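Quiénes somos

En Cikenell cuidamos erizos, murciélagos y aves pequeñas hasta que pueden volver al monte. Abrimos en diciembre con 4 jaulas prestadas, en una nave a las afueras de Harb, ¡y el invierno pasado ya atendimos a más de 200 animales!

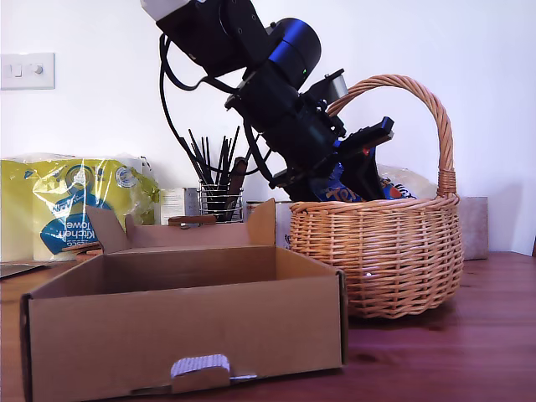
Lectura: 1 min

Nos encanta este trabajo, incluso las tomas de madrugada (los vencejos comen cada poco y no perdonan). Colaboramos con la clínica Hundier y soltamos en el valle de Zalden, donde ya tenemos 30 cajas nido vigiladas. También vamos a los colegios de la comarca, y los críos preguntan de todo.

Página revisada: 2023-06-04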